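Häufige Fragen zum Küchenverleih Eston

Wie lange im Voraus muss ich bestellen?
Für Bestellungen bis 90 Gedecke reichen sechs Werktage. Größere Mengen fragen Sie bitte früher an, vor allem im März, wenn viele Konfirmationen und Vereinsfeste zusammenfallen.

Gibt es einen Mindestbestellwert?
Nein. Geliefert wird allerdings erst ab 400 Euro Mietpreis. Kleinere Bestellungen holen Sie in unserem Lager ab, Tor 2, Zufahrt über den Hof.

Muss ich das Geschirr gespült zurückgeben?
Nein, die Endreinigung ist im Mietpreis enthalten. Speisereste bitte entfernen und alles in die Kisten zurückstellen, in denen es gekommen ist. Besteck gehört in die grauen Körbe, nicht lose zwischen die Teller.

Kann ich Schüsseln auch einzeln mieten?
Ja. Kunststoffschüsseln der Serie Stokix gibt es ab einem Stück, Porzellan nur im Sechsersatz. Farbwünsche berücksichtigen wir, soweit der Bestand es zulässt — Orange ist meistens da.

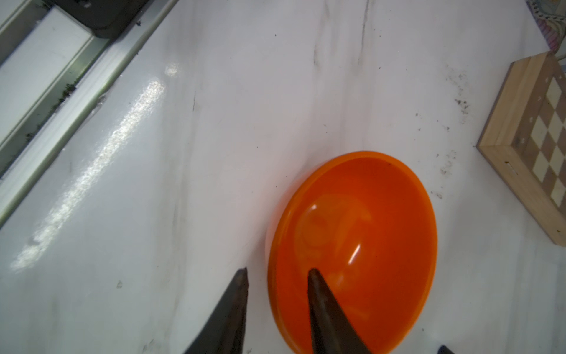 Was passiert bei Bruch oder Verlust?
Fehlende und beschädigte Teile berechnen wir zum Wiederbeschaffungspreis laut Liste. Kratzer durch normalen Gebrauch gelten nicht als Schaden. Gezählt wird bei der Rücknahme im Lager. Wenn Sie dabei sein möchten, sagen Sie bei der Bestellung Bescheid.

Kann ich die Bestellung noch ändern?
Mengen lassen sich bis zwei Werktage vor dem Termin anpassen. Danach können wir Teile nur noch ergänzen, den Preis aber nicht mehr mindern.

Wie hoch ist die Kaution?
Bei Abholung 50 Euro, bar oder mit Karte. Firmenkunden mit Kundennummer zahlen keine Kaution.

An wen wende ich mich bei Fragen?
Bestellungen und Termine: Renata Gaete, Durchwahl 241. Rechnungen und Kaution: Trinidad Arancibia, am besten per E-Mail über das Kontaktformular.

Stand: 10. November 2018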